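Plunstead Open Day - Your Questions

Updated January 26, 2023

Thank you for all the messages! So many of you want to know what our kitchen robot demonstration is like that we've put the answers in one place. If yours is missing, write to Daiane Mendonça at the front desk and she'll add it.

When is the next open day?
In September, on a Saturday, from ten until four. We'll post the date on the events page as soon as the building confirms it.

Do I need a ticket?
Yes, but it's free. Each demonstration takes 50 people, and you pick your session when you sign up. Kids need a ticket too, even the ones who sit on your lap.

How many people came last time?
1,705 over the whole day! We were thrilled, and the coffee ran out before lunch. There will be more coffee.

What will I get to see?
The kitchen demonstration is the one everybody asks about, and I love it too. The robot works at a real counter with a real dishwasher, and the job is dishes and utensils. It's the kind of chore you do half asleep, and watching a machine take it on makes you notice how much your own hands know. A spoon handle, a plate leaning on the next plate, all those little wire prongs - every one of those is a puzzle. Margit Kristiansen talks you through it and takes questions the whole time, so speak up. 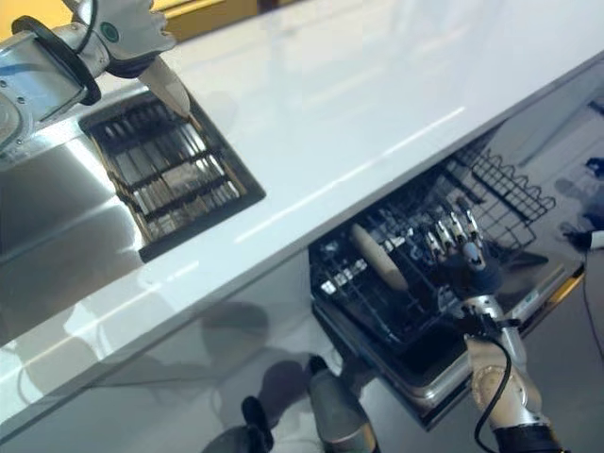
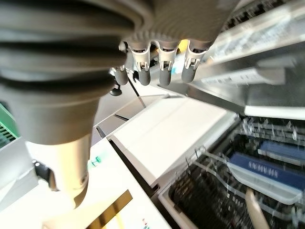

Work at the dishwasher in the kitchen demonstration. First picture: one hand over the slotted tray, the other down in the lower rack. Second picture: close in by the open door, with the gripper's fingertips above the opening.

Is it fast?
No, and please don't come expecting that. You would beat it easily. Stay for a few minutes anyway, because the slow parts are where the good stuff happens (people lean forward in their seats, it's wonderful).

What if it drops something?
Then it drops something. Pouran Amini runs the controls and can pause everything at any moment. We don't hide the misses, and the crowd usually cheers the next try.

Can I touch the robot?
Not while it's running. There's a line on the floor, and we ask everyone to stay behind it. After the last session Pouran switches off the power and you can come up close and look at the hands. Bring your questions about joints!

Can I take pictures?
Sure, as many as you like. No flash during the sessions, please.

Is it okay for small children?
We think ages six and up get the most out of it. Younger ones are welcome, and the Rivham room next door has building blocks and a quiet corner.

Can I bring a school class?
Yes! Gunnel Berge handles groups and can set up a weekday visit outside the open day. Give her a month's notice if you can.

How do I get there?
Take bus 4 to the Ekström stop and use the side entrance. It's step-free all the way to the kitchen. Parking is tight, so the bus is the better bet.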